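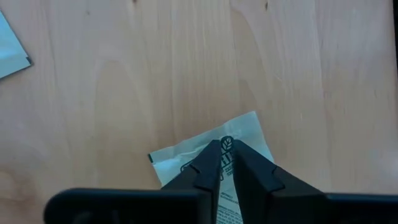 Wooden tabletop, small knot near the top.

July, 4 pm, partnership notebook

Spent most of the afternoon on the Granby exchange, and I do feel we're getting somewhere at last! The Tamero college would like to send 51 trainee teachers over the year (lovely, but far more than our placement schools can take at once), so I've split them into 3 groups and left the spring one open for now.

Vakulenko House can put up the first group, though their deposit is 3000 euros and I can't see where that comes from until the mobility grant lands — must ask the finance office again, nicely.

The mentor survey is going better than I'd dared hope. Some 200 replies so far, plenty of them with long, kind comments about wanting more time with the visiting students before lessons begin. I've put the lot into the Zodum folder, comments in the second tab, so do have a read before you change the welcome week.

Still to do: the learning agreement wording, and the bus passes.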